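Skallusport 2436 patch: store menu and add-on list problems

tatu_mf
Patch 2436 went live on console in November. The store tab now loads in 5 seconds for me, down from 35. Add-ons are sorted by release and the old filter by team is gone. My list has 300 entries and no way to narrow it.

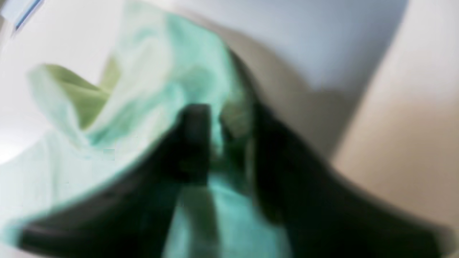
Black gripper, green fabric

peninah.r
The filter still exists. Open the season page first, then press the left trigger. It is missing only from the top-level menu.

tatu_mf
Confirmed, but it resets every time I back out. The previous build kept the setting.

Daithi_MC
It keeps it here. Are you on the Mokholm server region? Region changes clear the local cache, and the filter is stored there.
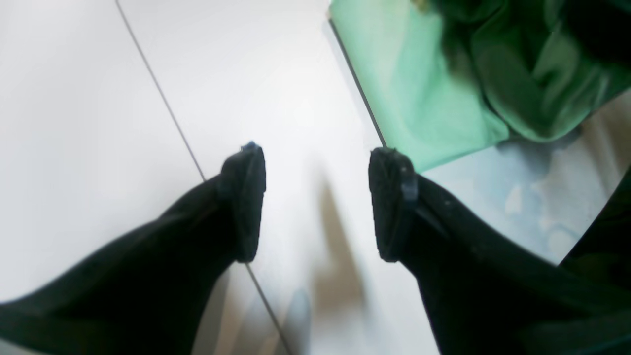 Check under Settings, Network, Region. If it says Automatic, set it by hand and restart the console. A quick resume does not reload the cache.

amandio_p
I disagree with the cache theory. I have had a fixed region since launch and the filter resets for me too. I think it is tied to the profile sync.

Daithi_MC
Possible. Turn off sync and test it again.

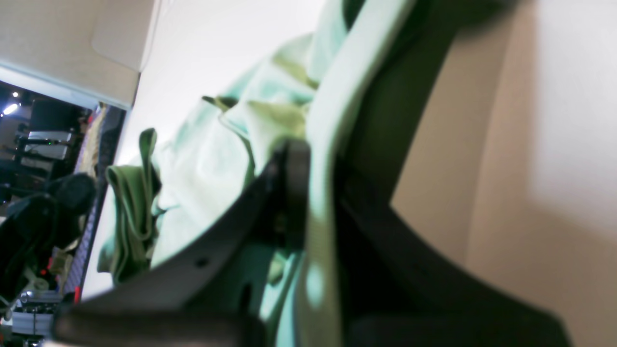
Does turning off sync remove add-ons already bought?
Purchases are tied to the account, so they stay. Only menu settings and custom lineups stop copying between consoles.

amandio_p
Sync off, three restarts, filter kept each time. I still call that a bug.

peninah.r
Same result. Ticket filed under Menus.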